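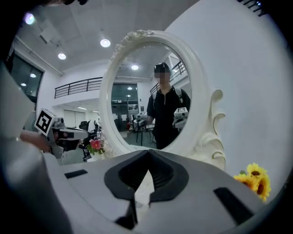
The oval mirror, with two hand-held grippers showing in the glass.

So my half of the project was the build server, and I went in thinking containers were the easy part. Fatima Amadi had already written the app (a little booking service we named Jarus) and it ran fine on her laptop. On mine it wouldn't even start. Same repo, same branch, different version of the database client, and I lost most of an evening to that before I looked at the Dockerfile and saw we were pulling "latest" for everything.

I pinned all the base images after that. Then I split the Dockerfile into 2 stages, one to compile and one to run, and the build went from 21 minutes down to 17. Not huge! Most of the time was still going into downloading packages over and over, so I moved the dependency step up above the step that copies our source code. Now Docker can reuse that layer unless the package list changes, and a small edit builds while I'm still getting a drink.

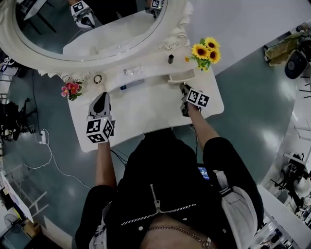

The registry was the next headache. We set up a private one on a virtual machine called Welleck, and every push got refused with a certificate error. I had made the certificate for the short host name and was pushing to the full one -- my own fault, and I'd do it again if Ghizlane Gaber hadn't made me write it in the README.

We kept 20 old tags on Welleck before the disk filled up in April. There's a cleanup script now, in the tools folder, but it has to be run by hand. I still want to put it on a timer before we hand the repo over.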